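We use cookies to remember your language and to measure page visits. Accept all | Manage settings

4. First Set-up of the Gutmont 74 Countertop Water Filter

4.1 Before you start

Read all of section 4 before connecting the unit. The filter is designed for cold drinking water only. It fits faucets with a standard outside or inside thread. It does not fit pull-out spray heads.

You will need:
- the filter housing with base
- one cartridge, type 683
- the diverter valve with its hose
- both thread adapters and the flat washers
- a clean towel
- a container that holds at least 2 quarts

CAUTION: Do not connect the unit to a hot water line. Water above 100 °F can warp the cartridge seal and will shorten the life of the filter medium.

4.2 Choosing a location

Place the housing on a flat, level surface within reach of the hose. Leave enough room above the lid to lift the cartridge straight out. Keep the unit out of direct sunlight, which encourages algae growth in the clear sections of the hose.

NOTE: The hose must not be extended. Longer hoses lower the flow rate and are not covered by the warranty.

4.3 Fitting the diverter valve

1. Turn off the faucet. Unscrew the aerator by hand. If it is stuck, wrap it in the towel and use pliers with light pressure.
2. Remove the old washer from inside the spout. Check the threads for scale and wipe them clean.
3. Select the adapter that matches your faucet. Threads on the inside of the spout take adapter A. Threads on the outside take adapter B, or no adapter if the valve fits directly.
4. Put a flat washer in the valve and screw the valve on by hand. Do not use thread tape together with the washer.
5. Turn the lever to TAP and run cold water. If the joint drips, tighten it by a quarter turn.

CAUTION: Overtightening cracks the valve collar. Hand pressure is enough.

4.4 Installing the cartridge

1. Wash your hands. Remove the cartridge from its wrapper and take off both end caps.
2. Turn the housing lid counterclockwise and lift it away.
3. Check that the O-ring lies flat in its groove. If it is dry, apply a thin film of food-grade silicone grease. Petroleum jelly damages the ring.
4. Lower the cartridge with the arrow pointing up and press until it seats.
5. Refit the lid and turn it clockwise to the stop.

4.5 Flushing

A new cartridge releases fine carbon dust. The first water may look gray or black. The dust is harmless but should not be drunk.

1. Open the faucet slowly to half flow and turn the lever to FILTER.
2. Let the water run into the sink for ten minutes.
3. Turn the lever to TAP, wait one minute, then turn it back to FILTER for another two minutes.
4. Fill a mug and set it down on a light-colored surface. Check for dark specks after a short wait. Repeat step 2 if specks remain.

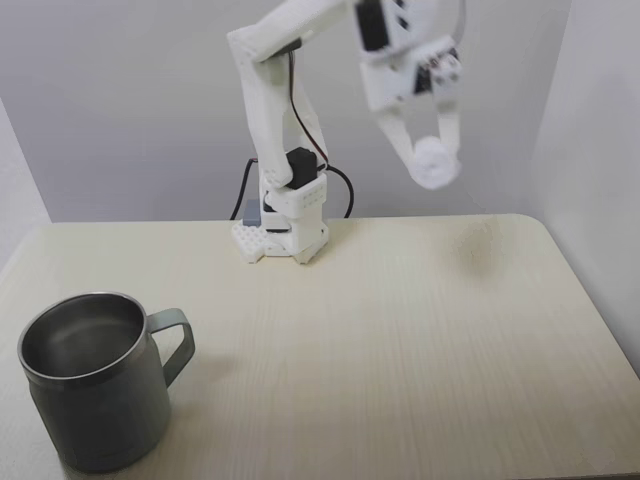 5. Fill the 2-quart container and note the time. It should take between two and four minutes. A longer time points to low line pressure, a kinked hose, or a cartridge that is not fully seated.

NOTE: Small air bubbles can make the water look cloudy for the first few days. This kind of cloudiness clears from the bottom of the glass upward.

4.6 Setting the reminder dial

The dial on the base has no electronics and must be set by hand. Turn it to the month in which the cartridge is due. A cartridge fitted in August, for instance, is due in February. Replace it sooner if 2000 quarts have passed through it or if the flow drops noticeably.

If the unit has stood unused for more than two days, flush it for one minute before drinking. After four weeks without use, fit a new cartridge and repeat 4.5.

Section 4 revised by Silviu Filip. Replacement washers and O-rings are listed in section 9 under Spare Parts.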